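Manual demonstration (robotics)

Manual demonstration, also called teaching by showing, is a way of giving a robot a task by having a person do it first while sensors record the movement. The recording is then used to program or train the robot. It covers three main methods: guiding the robot's own arm by hand, steering it from a distance with a remote control, and carrying a sensor device or gripper through the task with no robot taking part.

Methods

In hand guiding, the operator takes hold of the arm and moves it along the wanted path. Joint positions are stored as the arm moves. The method suits painting, polishing and simple pick-and-place work, but the operator's body often blocks the robot's cameras and a heavy arm is tiring to move.

In remote control, the operator works a second arm, a joystick or a pair of tracked hand controllers, and the robot copies the motion. The recorded images show the robot doing the work, which makes them easy to use for training. The drawback is speed. Most operators are slower through a remote arm than with their own hands, and they usually have little or no sense of touch.

Handheld recording leaves the robot out until later. The operator holds a device and does the task at a normal pace. Because the device is light, it can be taken to kitchens, offices and workshops. The path of the hand must be worked out separately, either from a camera on the device or from printed markers seen by a camera nearby.

Markers and tracking

Square black-and-white markers, known as fiducial markers, are common in handheld recording. Each pattern has its own number, and software that knows the printed size of the square can work out its distance and angle from a single image. A flat marker is lost when it turns away from the camera. Mounting markers on several faces of a cube reduces this problem — at least one face is normally in view. Markers can also be fixed to tools and household objects, so that the motion of the object is stored along with the motion of the hand.

Glare is a frequent cause of tracking loss, especially when light falls directly on a glossy print. Matte paper is generally preferred.

Recording sessions

A session is divided into episodes. One episode is a single attempt at the task, from a set starting position to a set end. Objects are moved between episodes so that the robot does not learn one fixed layout. Cloth is considered a hard subject because it rarely lies the same way twice.

The Siltance household set, assembled by Loredana Cattaneo and Ruben Leemans, holds 187 episodes of tabletop tasks, of which 111 were kept after review. Episodes were dropped for lost tracking, missing images or an unclear end point. Lies Hoekstra later sorted the kept episodes by task and wrote the labels.

Limits

A person's hand can make movements that a robot arm cannot follow, and a path recorded by hand may pass outside the arm's reach. Such paths are checked against a model of the robot before use. Differences in camera position between recording and playback also lower the success rate.

Recording at an office table

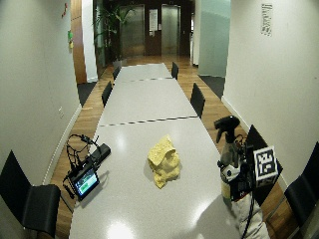
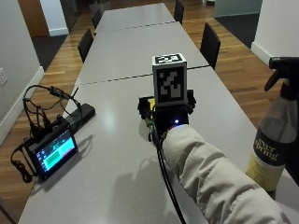
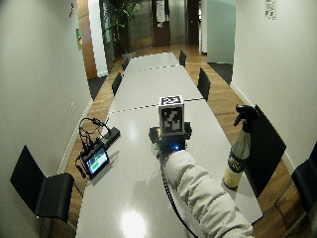
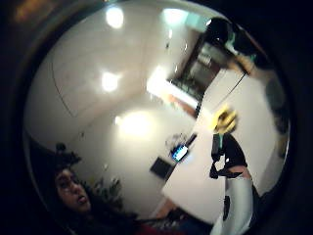 Views of one recording location. The second and third show a marker cube on a sensor device at the operator's hand; the fourth is from a camera on a handheld gripper.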